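Posting 621: Legislative Analyst, Appropriations and Immigration

Clamus is a nonpartisan research office that prepares written analysis of federal spending bills for subscribing newsrooms, law libraries and state agencies. We are hiring one full-time analyst to cover the Homeland Security appropriations bill and the immigration measures attached to it. The position reports to Hanna Tkachenko, head of the appropriations desk.

## Background

The desk tracks each of the regular appropriations bills from subcommittee markup through final passage. Homeland Security has taken a growing share of our hours. Amendments that limit the use of funds are often drafted in a single sentence, and their legal effect depends on existing statute, on fee-funded accounts that sit outside the annual bill, and on what a continuing resolution carries forward. Subscribers want that effect explained the same day.

The analyst will join during a continuing resolution that runs into December. The first assignments will deal with that deadline.
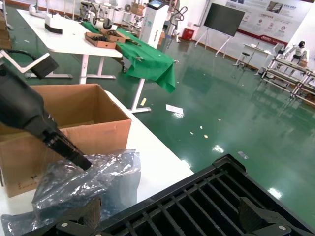
## Duties

- Read bill text, committee reports and floor amendments as they are released, and write summaries of no more than 1000 words each.
- Maintain the rider table, which lists every funding limitation by section number, account affected, and status in each chamber. The table now has 255 entries.
- Compare House and Senate versions line by line before conference and flag differences in wording as well as in dollar amounts.
- Follow floor debate during voting weeks, including evening sessions, and file vote notes before the next morning.
- Answer written questions from subscribers. Replies are reviewed by Volkan Coşkun before they go out.
- Record statements of administration policy and veto threats, with the exact wording and the bill version each one refers to.

The analyst does not draft legislation, meet with members on behalf of clients, or recommend votes.

## Required qualifications

1. Bachelor's degree in political science, public administration, economics, law or a related field.
2. Three years of work with federal legislation in a congressional office, agency budget office, newsroom or research group.
3. Working knowledge of the budget process: allocations, points of order, continuing resolutions, rescissions, and the difference between discretionary and mandatory accounts.
4. Ability to read amendatory language against the U.S. Code without a prepared redline.
5. Clear writing under a same-day deadline.

Experience with immigration law or with fee-funded agencies is preferred. Spreadsheet skills are needed for the rider table. Programming is optional.

## Terms

Full time, 40 hours a week, with compensatory time for late sessions. Remote work is allowed when neither chamber is voting. The analyst must be able to reach the Capitol complex on voting days. 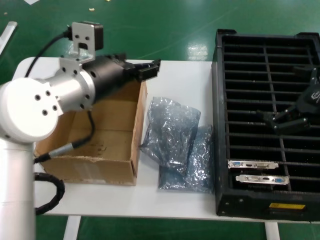
Health coverage begins on the first day of employment. Paid leave accrues from the same date but may not be scheduled in the two weeks before a funding deadline. The salary band is sent to every applicant who passes the first review.

Staff may not work for a campaign, party committee or registered lobbying firm while employed here. Outside writing on pending legislation requires written approval from Ustyna Hnatiuk.

## How to apply

Send one PDF containing a résumé, a cover page of no more than one side, and a writing sample on a spending or immigration bill. Samples written by more than one person should state which sections are yours. Mark the file with the posting number and mail it to Petro Antoniuk, Clamus, P.O. Box 2687, or use the upload form on the openings page. Paper copies are scanned and are not returned.

Applications are due October 4, 2021. Selected applicants will complete a timed exercise: two hours, one amendment, one page of analysis. Interviews follow with Ms. Tkachenko and Mr. Coşkun. References are contacted only after the interview.

Clamus is an equal opportunity employer. Requests for accommodation during the exercise or interview should be sent to Mr. Antoniuk with the application.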